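Risbridge seed library reopens with 1000 packets on the shelves

15/01/2021

Gardeners in Risbridge have something to look forward to this winter. The town's seed library is open again, and it has come back bigger, better sorted and with a lot more beans.

The library closed last June when the old reading room on Brenik Street needed a new roof. Everything went into boxes, and for a while it looked as if the collection might be split up between a few garages and basements. Instead it has moved two doors down into the former shoe repair shop, where there is room for proper shelving, a sink and a long counter for sorting.

The idea is as simple as ever. You come in, pick out up to nine packets, write your name on the sheet and go home and plant them. At the end of the season you save some seed from your best plants and bring it back. There is no fee and no fine, and if the slugs get everything (they do, some years!) you just try again the next spring.

"People think they need to know what they're doing before they walk in, and they really don't," said Cúc Phùng, who runs the library and has been saving seed since she was a teenager. "Take a lettuce. Let one plant get tall and ugly and go to flower. You'll have enough seed for your whole street."

Phùng spent much of the fall going through the old boxes, testing anything more than 4 years old on damp paper towels. Plenty of it was still good. Some of the onion and parsnip seed was not, and that has gone on the compost. The tomatoes did best of all, including a batch of a big, pleated red variety that came to town with a family from Toledo and has been grown here ever since. It ripens late and splits if you look at it wrong, but the flavor is wonderful, and there are plenty of packets to go around this year. 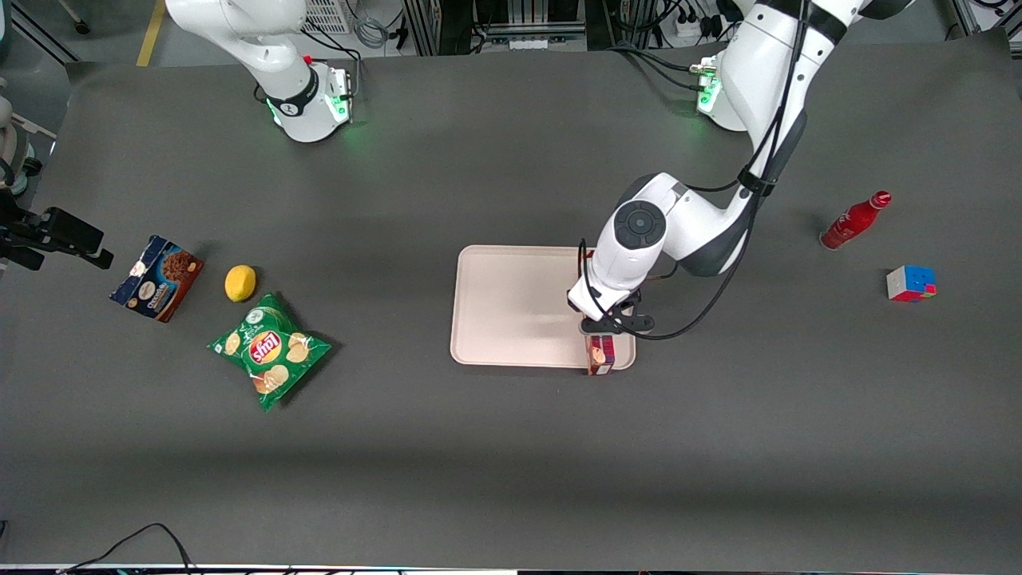 Beans take up one whole wall. There are pole beans, bush beans, runner beans and a purple-speckled drying bean known locally as the Rorkulon, which nearly disappeared a few years back when only three households were still growing it. Last summer it was planted in gardens all over the east side of town, and the jars came back full. Phùng says it makes the best soup she has ever eaten and that anyone with a fence and a bit of sun should give it a try.

Flowers have their own section for the first time. Look for hollyhocks, love-in-a-mist, marigolds and a tall, branching sunflower that goldfinches adore. There is also a small shelf of herbs, with dill, cilantro and two kinds of basil, and a box of odds and ends marked "mystery squash" for anyone feeling brave.

For now, visits are limited to one household at a time and masks are required. If you would rather not come inside, leave a list in the mail slot with your name and phone number and your packets will be put in the box by the front door. Lists should say what sort of garden you have, even if it is just a balcony, so that you don't end up with a pumpkin vine and nowhere to put it.

Seed-saving classes are on hold until the weather allows people to meet outdoors, but a printed guide is free with every visit. It covers peas, beans, lettuce and tomatoes, the four easiest crops to start with, and has a very handy chart of how far apart to keep plants that like to cross.

Donations of seed are welcome all year. Please make sure it is fully dry, put it in a paper envelope and write down the variety, the year and where you grew it. Clean baby food jars are needed too, with lids. Hybrid seed from the store can't be accepted, as the plants grown from it won't come true.

Onions, leeks and celery can be started indoors now, so those packets are at the front of the shop.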